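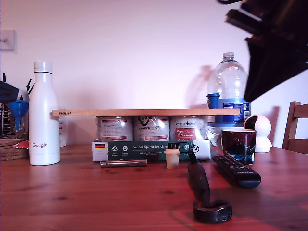
Štefánia Ondrejka
Tuesday, May 29, 2018

1/ Some people asked how I look after the two arms at the table, so I write it down while my hands are still black from the grease. It is a small cell and the work is simple, but I did most of it wrong at least once.

2/ The arms are both Trorov, the grippers are from Ditunus. Between them they made 3,339 grasps from March until this morning. I know the number because the controller writes every closing of the fingers in a log, and I am the kind of person who reads logs with breakfast.

3/ What made me stop the cell was the near gripper. It closed a little to the left of where it should. With a mug you do not notice. With a thin metal cylinder lying on the table you notice very well, it rolls and one finger pushes it away before the other finger arrives.

4/ My first idea was the calibration. I lost one whole evening with this. I measured the tool point again, entered the new values, and the error went to the right side. So please check the mechanics before you touch any number.

5/ The right order, as I do it now: power off at the wall, wait until the controller light is dead, support the arm with one hand, then take the gripper off. The Trorov wrist brake holds well when it is new. I would not trust it with my fingers underneath.

6/ Four screws at the ring. Take them out crosswise and put them in a cup. Do not put them on the table. The table is glossy and a small screw on it goes wherever it likes.

7/ Inside I found one finger with play in the lower joint. The pin was fine, the bushing was worn on one side only. It was the side which takes the load when the arm comes in low and tilted, and at my table it nearly always comes in low and tilted.

8/ New bushing from Longo, ordered on the phone, came in two days. They have two kinds which look the same and have nearly the same part number. Mine is the one ending in 422. Ask them to read it back to you.

9/ Cleaning: dry cloth first, then a little alcohol on the cloth, never directly on the joint. I used spray before and it carried the dust deeper inside. After that one very small drop of grease. If you see the grease from outside, you used too much.

10/ Putting it back: screws by hand until they touch, then crosswise again in two rounds. The cable must have a loose bend behind the ring. Turn the wrist slowly by hand through its whole range and watch the cable, not the fingers.

11/ Only now the calibration. I use 12 points on the table and three heights. The heights matter more than I thought. Before, I did everything at table level, and the arm was exact on the remote control and wrong on everything that stood up.

12/ For the test I do not clear the table. I know many people prefer a clean plate with one cube in the middle. My arms have to work among bottles and tins and a board lying on top of the tins, so this is how I test them, with the other arm switched on as well.

13/ The board is my favourite test, by the way. If the arm is a little too low when it reaches over, you hear it at once on the wood. First pass is always at one tenth of the speed with my hand on the stop button.

14/ Shiny things and clear things I leave for the end. The water jug is difficult for every depth camera I have tried, because the camera looks through it and believes that the wall is nearer than it is, or further, depending on its mood. I put a keep-out box around it in Gingate and the arm goes round.

15/ Small note about Gingate: after you take a gripper off, it keeps the old payload value. It does not warn you. If the arm sinks a little when you release it, look there first. I set mine again by hand after every service.

16/ Result today: 300 closings without load, and the fingers meet in the middle. Then slow grasps on the cylinder and on the small cup. I will leave the cell on half speed until the weekend and look at the bushing again.

17/ The far arm I have not opened. It shows no play, and I have learned not to repair things which are working. But I ordered a second bushing — the postage was the same.

18/ Somebody asked about how often. I check play by hand every Monday, with power off, one finger at a time. It takes less than making a coffee. The grease I do when the joint feels dry or when I hear it, there is no calendar for it in my cell.

19/ If you have the older Ditunus ring with three screws, please write to me which torque you use. The manual gives one value in the table and another one in the drawing, and I have a friend who waits for an answer.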